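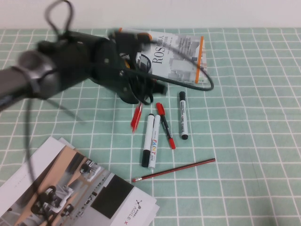 29 Oct 2021
By Fulvio Zanetti

Entry and scheduling questions for the Sisville robot contest

Who can enter?
Any team of two or more people. There is no age limit, but a team with members under 16 needs an adult who stays in the hall all day.

How many teams do you accept?
We have 9 places. If more teams apply, the order in which complete forms arrive decides. A form without a team name is not complete.

Can one school send two teams?
Yes, as long as they bring separate robots and no person is listed on both forms. Last year Flitness and Tonine came from the same school and that was fine.

Do we need a finished robot when we apply?
No. We ask for a short written plan of up to 200 words. You can change your design later without telling us.

When is the entry fee due?
By the first of December. We can't hold a place past that date. The fee is returned if we cancel — not if you do.

Can we swap a team member after applying?
Yes, once. Send both names in the same message.

Where do we park?
Behind the Caruso building. The front gate is for unloading only.

Is there power at the team tables?
Each table has one outlet, limited to 1,000 watts. Bring your own extension cord and label it. Soldering is done at the shared bench by the stairs, where there is better air.

Can we practice the day before?
The hall opens in the evening for setup. Practice times are given out at the door, one slot per team, and can be traded between teams.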